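Household chore automation

Household chore automation is the use of general-purpose machines to do everyday jobs in the home, such as clearing surfaces, washing up, folding clothes and putting things away. The term is normally kept for machines that handle loose objects. It does not cover appliances built for one job, such as dishwashers and tumble dryers, although these remain by far the most common form of automation in the home.

Present ability

Machines can do parts of many chores, but few whole chores from start to finish without help. Picking up a single rigid object and setting it down elsewhere is the best developed skill. Results are poorer with cloth, with wet or clear objects, and with anything that has to be pulled out from under something else.
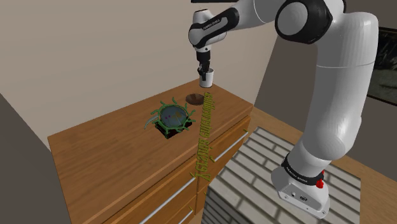
Clearing the top of a chest of drawers is often used as a test job, as it needs no tools and the objects are small. A cup is among the easier items. It has a regular shape and an open rim, and one finger of a gripper can go inside while the other stays outside. Bowls are harder when they are shallow, and objects with thin or trailing parts are harder still.

Simulation

Much of the work is done in simulation before a real arm is used. The Stukulance room set, a collection of 300 simulated interiors, was made for this purpose. Its rooms contain ordinary furniture along with unrelated shapes and raised lettering, and a control program has to cope with these while it carries out its task. The words are taken from a general list and have no bearing on the chore.

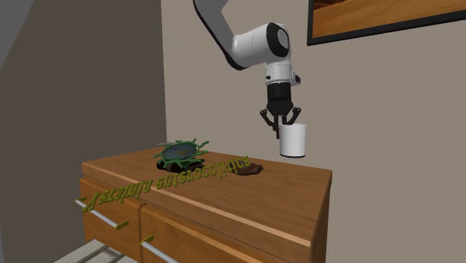

A simulated arm above a wooden dresser, with a white cup below the gripper. The upside-down lettering reads "Yersinia enterocolitica".

In a study by the Mondumen group, a control program made 3681 attempts at 12 tidying tasks in the Stukulance rooms. Single cups and boxes were moved reliably. Most failures came when two objects touched, or when the fingers met the surface before they had closed. The group also noted that contact and friction are simplified in simulation, so a good score there does not promise the same result in a kitchen.

Grasping irregular objects

Fruit, vegetables and other rounded items present a separate problem. A two-finger gripper has to come down with one finger on each side and close near the widest part. If it closes too high, the object is pushed out of the grip.

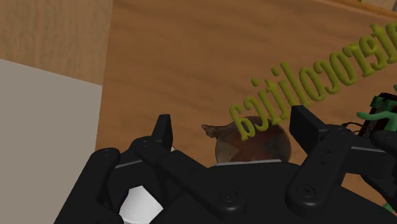
Cameras fitted near the gripper help with this last stage, though the fingers themselves may hide part of the object. Some systems therefore use a second view from across the room. Softer finger pads and force sensing have also been tried, at the cost of slower movement.

Shop-floor use

Shop-floor chores are further advanced, mainly where the layout can be fixed. At the Ajayi packing works in Bastavthorpe, 2 arms load trays from a marked bench, and staff deal with mixed or damaged goods by hand. Sweeping up, sorting returns and restocking untidy shelves are still largely manual.

See also: Pick and place; Robot gripper; Domestic appliance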